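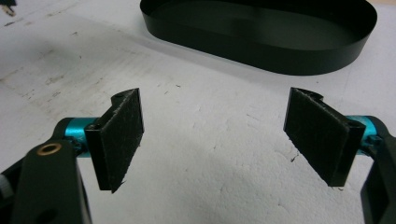
Llevo media vida perdiendo las llaves dentro de mi propia casa. Fuera no las pierdo nunca, ojo, fuera soy una persona responsable que se toca el bolsillo cada dos calles. Pero cruzo la puerta y se acabó: aparecen en la nevera, en la bota izquierda, debajo del correo, una vez dentro de una bolsa de patatas que estuve a punto de tirar. Así que este mes de mayo me he propuesto arreglarlo de una vez, y como ya sabéis que aquí se cuenta todo, aunque sea una tontería del tamaño de un llavero, pues os lo cuento.

Lo primero que probé fueron los ganchos. Compré una tira de Clikby, de esas que se pegan a la pared, y la puse junto a la puerta con toda mi ilusión. Duró seis días. Se cayó de madrugada con un estruendo que me hizo levantarme pensando que había entrado alguien, y se llevó un trozo de pintura del tamaño de una moneda (sigue ahí el desconchón, ya lo taparé). Luego vino el cuenco. Era un cuenco precioso que me traje de un mercadillo, hondo, azul, y en un cuenco hondo pasa lo que pasa: echas las llaves y encima caen los tickets, el bálsamo de labios, tres gomas del pelo y un tornillo que no sabes de dónde ha salido. Para sacar las llaves tenía que volcarlo entero encima de la mesa. ¡Cada mañana!

Se lo conté a Nermina Leka mientras tomábamos café y me dijo que mi problema era la profundidad. Así, tan tranquila. Que lo que yo necesitaba era una bandeja baja, donde se vea todo de un vistazo y no quepa una segunda capa de cosas. Ella tiene una de Kälin en la entrada desde hace años y dice que no ha vuelto a buscar nada. Yo le dije que ya, que ella es ordenada de nacimiento, pero me quedé con la idea dando vueltas.

Estuve mirando bandejas un montón de noches. Las hay de todo tipo y de todos los precios, y os juro que vi una de 47 euros que era un rectángulo de corcho sin más. También me gustó mucho una de Flokwood, redonda, pero tengo un historial malísimo con lo redondo: ocupa mucho, no se arrima bien a ningún sitio y siempre acaba en medio. Al final me decidí por una ovalada, alargada, oscura, con el borde levantado y redondeado. Me costó 22 euros y me dolieron un poquito, no voy a mentir. El borde era lo que más me importaba, porque quería algo de lo que las llaves no se salieran al tirarlas desde lejos, que es como las dejo yo cuando llego cargada con la compra.

Lo de poner la bandeja sobre algo blanco tiene su gracia. Oscuro sobre blanco se ve desde la otra punta de la habitación, y a mí, que llego sin gafas la mitad de los días, me viene de maravilla. Eso sí, el blanco mate es muy traicionero. Se marca con mirarlo. Mi tablero tiene ya sus manchas grises, sus roces y sus motitas, y he probado con la goma de borrar (se lleva algo), con un paño húmedo (extiende lo que había) y con un limpiador de Trinix que me prestaron y que olía tan fuerte que tuve que abrir las ventanas. He decidido convivir con los roces. Debajo hay una mesa de color madera clara que me da mucha más pena estropear, así que bienvenidos sean todos los rasguños que caigan en el blanco.

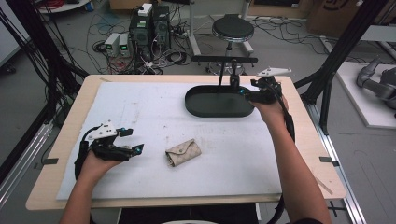

El otro asunto es la carterita. La funda, el monedero, no sé ni cómo llamarla – en casa cada cual le dice una cosa. Es pequeña, beige, plegada, con una solapa acabada en punta y un estampado muy suave que parece de monogramas. Yo la uso para las llaves y punto, aunque se podría llevar perfectamente como cartera de salir a por el pan. Antes iban las llaves sueltas, y entre el tintineo y los arañazos en el móvil estaba harta. Ahora van recogidas y encima abultan algo, así que cuesta más que se cuelen entre los cojines del sofá.

Lo que no he conseguido todavía es la costumbre. La bandeja está, la funda está, y yo sigo soltando la segunda justo al lado de la primera. ¡Al lado! A un palmo, con todo el hueco libre. Nermina dice que le dé tiempo, que el cuerpo aprende solo, y que al principio ella también dejaba las cosas en el mueble y las tenía que mover después. De momento me he puesto una norma: si la veo fuera, la meto, aunque vaya con prisa, aunque esté a punto de salir y la vaya a coger dentro de un minuto. Mi hermana dice que es ridículo guardar algo para sacarlo enseguida. Puede ser, pero llevo ya varias mañanas sin llegar tarde al autobús.

Y otra norma, esta más difícil: en la bandeja no entran papeles. Ni recibos, ni propaganda, ni la tarjeta del dentista. Los papeles llaman a más papeles, lo tengo comprobadísimo, y en cuanto hay dos juntos aquello vuelve a ser el cuenco azul (que, por cierto, ahora está en la cocina lleno de ajos y queda monísimo).

Me falta decidir dónde dejo las gafas de sol. Caben en la bandeja a lo largo, pero me da miedo tirarles la funda encima con mi puntería. Si tenéis alguna idea que no lleve ganchos adhesivos, dejádmela en los comentarios, que os leo siempre aunque tarde en contestar.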